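Home Diary Archive Links Contact

Up late with the Grarnesska people

6/24/20

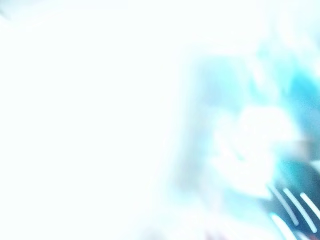

White on the left, blue-green on the right.

So I finally got the tactile moon maps out of the box tonight! Gertraud Oberholzer mailed me 14 of them back in April and I'd been putting it off, mostly the lettering, which has to be redone in braille before anyone at the Candstead club can use them. I did 9 before my fingers gave out. The craters feel great (Tycho is the best one, you can follow the rays out with a thumb), but the seas are too smooth and on two of the sheets I kept losing the edge of Serenity. I'll write to Gertraud about it tomorrow.

Then the call with Grarnesska, 19 of us on the line, which is a lot when half have forgotten to mute. We're still stuck on the sound part of the program. Perić wants one note per star, and I like the idea, but by the time you get to 100 stars it's just soup. I said start with the Big Dipper and let people hear seven notes properly first – got a few yeses and one long sigh.

The Iner speaker is still buzzing on the low notes, so Saturn sounds like a fridge. Need a new cable.

Went out on the back step after, close to midnight. Clouds, of course, then a gap and there was Vega for a minute or so. I tried to say out loud what it looked like, the way I'd have to for the group, and all I came up with was "sharp." Will have to do better than that. Bed now, and braille labels again in the morning.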